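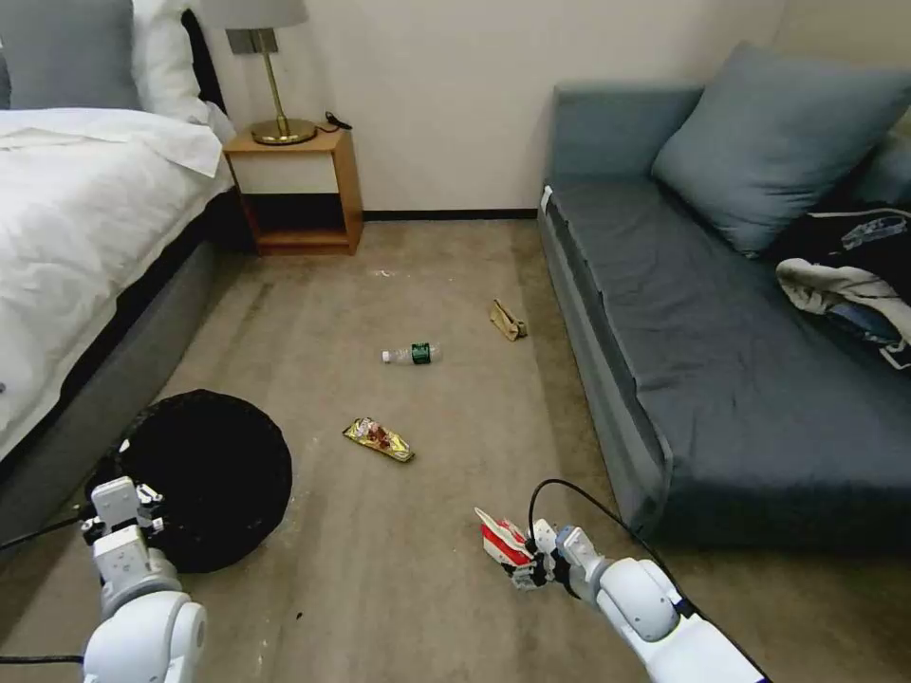 The Harries is the bedside table I get asked for most, and I've had it next to my own spare bed since October. It's a small, simple wooden thing in a warm honey brown, and I do think it looks lovely with a grey bed and plain white bedding. Ours holds a lamp with a brass base and a bit of black cable, and the open shelf underneath is still waiting for books!

Neelam Shukla wrote to ask if it would look lost beside a big upholstered bed — not to my eye. The honey colour warms up all that grey and blue, and the pale lampshade sits nicely on top.
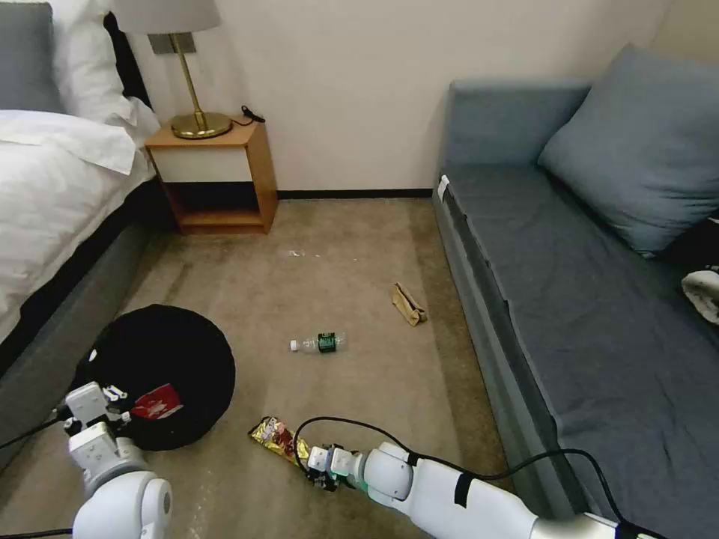
Delivery and price
The Harries is £81, or £70 if you order it with a Rikard lamp. Delivery is free on anything over £100, otherwise it's £15. Gerasimos Lambrakis does the van round, so leave him a phone number please.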